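Surveillance methods notebook, Werndale public health laboratory
Entry dated August 4, 2019
Subject: measles serology backlog and the regional case count

The Tetach district return was received this morning and entered in the register. It lists 1,081 specimens for the period since March, against 2,089 for Werndale over the same months. The Tetach figure is lower than the clinic attendance sheets would lead us to expect. Before the return is passed to the regional office, the two lists should be matched by specimen number and not by patient initials, as was done last time.

Plate 2 of the morning run was rejected. The negative control read above the cutoff in both wells. The positive control and the calibrator were within limits. The plate was repeated after lunch from the same dilutions with a fresh bottle of wash buffer, and the controls passed. The first set of readings has been struck through in the run book and initialed.

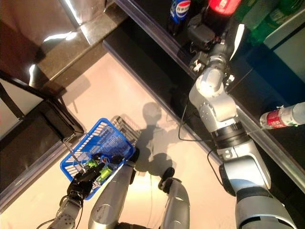 The repeat readings changed the result for 4 specimens, all from Tetach, from equivocal to negative. None had been reported out. They remain on hold until a second sample is requested from the clinic. Under the present procedure an equivocal result is counted as a suspected case in the weekly bulletin, so the holding list must be checked before the count is closed.

Storage: the Leitão freezer alarmed once overnight. The chart shows a short rise and a return to the set point. Door seal inspected, some frost on the lower hinge side. Cleared and logged. If the alarm repeats, the serum archive is to be moved to the Amari unit, which has two free racks.
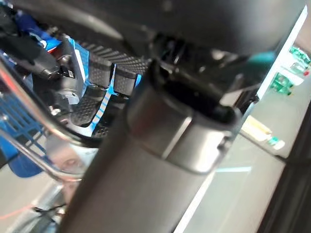
On the matter of case definitions, Werndale counts by date of rash onset and Tetach by date of report. The difference is small in a quiet month – it is not small in a month such as March, when reports ran well behind. The combined curve in the last bulletin mixed the two and showed a second peak that may not exist. Proposed: redraw by onset date where it is known, and show the remainder separately.

To be done:
Match Tetach and Werndale lists.
Request second samples for the held specimens.
Order conjugate, current lot is low.
Redraw curve for the bulletin.
Check freezer chart at close of day.

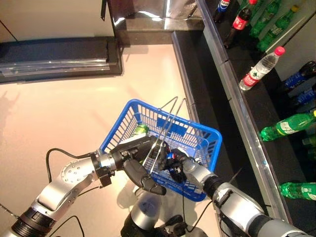 Blue basket with green bottle, held over the floor.

Added later: freezer chart steady at close. List matching begun, duplicates found in the Tetach return under the old clinic code. To be continued.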